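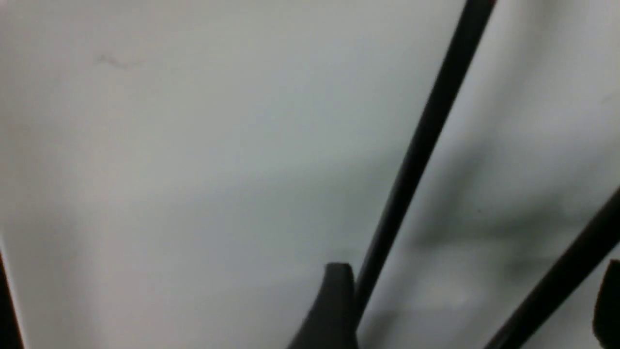 Fernstead method (photography)

The Fernstead method is a way of taking outdoor portraits of children in motion using natural light and a fixed camera position. It is named after Fernstead, the farming district where Divina Pangilinan first used it for a series of summer pictures. The method is mostly used by family photographers and is taught in short courses.

Setup

The photographer marks a straight path across open ground, 22 meters long, and stands at one end. The sun is kept behind the subject and to one side. Focus is set by hand on a point 3 meters in front of the camera and is not changed during the session. The child is free to run, walk or turn back anywhere along the path. No poses are given.

Exposure is set for the skin in open shade. The sky is normally allowed to go white. Shutter speeds slower than 1/500 second are avoided except where blur in the hands or hair is wanted.

Selection

Most frames from a session are out of focus and are discarded. Pangilinan's first series, made in July on the Tan meadow outside Cevville, produced 3000 frames, of which 93 were printed. Her notes give three tests for keeping a frame: both eyes visible or both hidden, at least one foot off the ground, and no adult in view. Later users have generally dropped the third test.

Variants

The Jastireck variant, described by Jayanthi Namboodiri, replaces the straight path with a loose circle and lets the photographer turn in place. Focus distance stays fixed. Namboodiri also moved the session from midday to the last hour before sunset, which lowers contrast but requires a wider aperture and gives a thinner zone of sharp focus.

Reception

Supporters value the method for its unposed expressions. Critics point to the high number of lost frames and to the sameness of backlit results. Namboodiri has written that the fixed focus point is a teaching device and can be dropped once the photographer has learned to judge distance by eye.

See also

Available light
Candid photography
Zone focusing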